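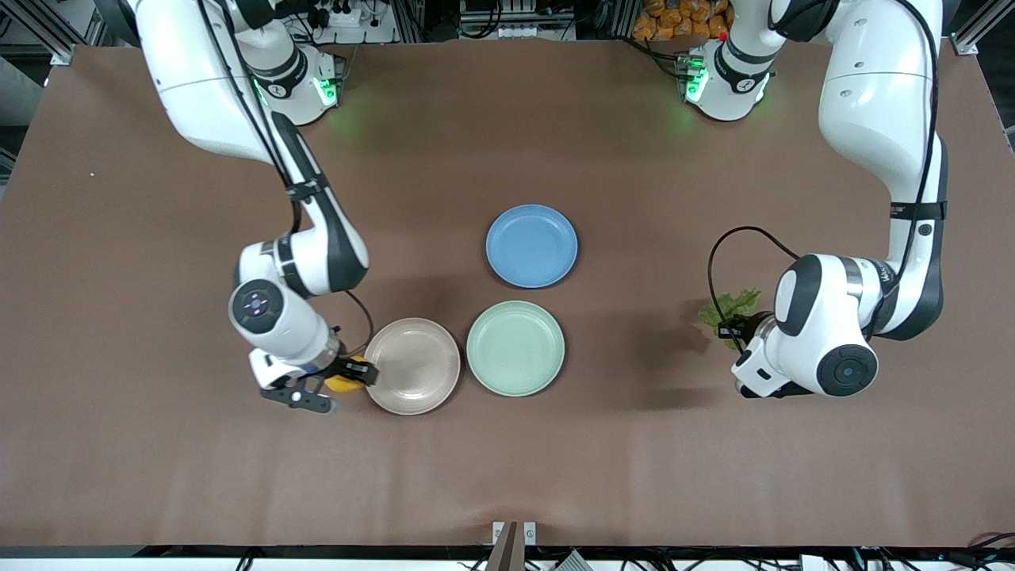 Pág. 13

Acta de la reunión técnica sobre el mortero autonivelante Pallden
Obra: naves de Rivadeneyra, segunda fase
Agosto. Se abre la sesión a las 9:40.

Asisten: Tatsuya Ishida (dirección de ejecución), la jefatura de obra, la representación comercial de Ciltance, el laboratorio Nestudlow y la propiedad. Excusa su ausencia la empresa de pavimentos, y se hace constar que es la segunda vez.

1. Acta anterior

Se aprueba con una corrección. Donde decía «el proveedor garantiza el fraguado» debe decir «el proveedor afirma que el fraguado se cumple». Ciltance pide mantener la redacción original y se le contesta que lo hará cuando entregue la garantía por escrito.

2. Propuesta de sustitución del mortero

Ciltance presenta de nuevo el aditivo fluidificante que, según su folleto, permite extender el mortero en una sola capa y pisarlo a las 3 horas. El señor Ishida pregunta en qué condiciones de temperatura y humedad se obtuvo ese plazo. Se responde que «en condiciones normales». Pregunta entonces cuáles son. No se obtiene un dato concreto y queda pendiente.

La propiedad se interesa por el ahorro. La jefatura de obra recuerda que el cálculo entregado compara el producto nuevo con un mortero que en esta obra no se ha usado nunca, de modo que la diferencia de precio no dice gran cosa. Ciltance se compromete a rehacerlo con el material realmente contratado.

3. Resultados de laboratorio

Nestudlow informa de que ha recibido 2 probetas de la serie prevista. Con eso no firma nada. El folleto habla de un 100 % de adherencia sobre soporte antiguo - cifra que el laboratorio no sabe interpretar, porque la adherencia se da en unidades de tensión y no en porcentaje.

Ciltance aclara que es una expresión comercial. Se pide que las expresiones comerciales no figuren en la documentación técnica.

4. Fisuras en el paño de prueba

La jefatura de obra comunica fisuras en la junta con los pilares. El proveedor las atribuye al exceso de agua en el amasado. El encargado sostiene que se dosificó según el saco y aporta los partes. El señor Ishida no da por buena ninguna de las dos versiones y quiere ver un corte del paño antes de hablar de causas.

La propiedad pregunta si se puede pintar encima. Se le desaconseja.

5. Acuerdos

- No se autoriza la sustitución por ahora. Sigue el mortero Pallden de la partida original.
- Ciltance remitirá las condiciones de ensayo, la ficha técnica sin texto publicitario y la comparativa de precios corregida.
- Nestudlow extraerá testigos del paño fisurado, con la jefatura de obra presente.
- El coste de los testigos queda sin asignar. Ciltance entiende que no le corresponde; la propiedad, tampoco.

6. Ruegos y preguntas

Se ruega que los sacos dejen de acopiarse junto a la puerta del muelle, donde les entra agua. Ya se pidió en la reunión anterior.

Se levanta la sesión a las 11:15. La próxima se convocará cuando haya resultados de los testigos.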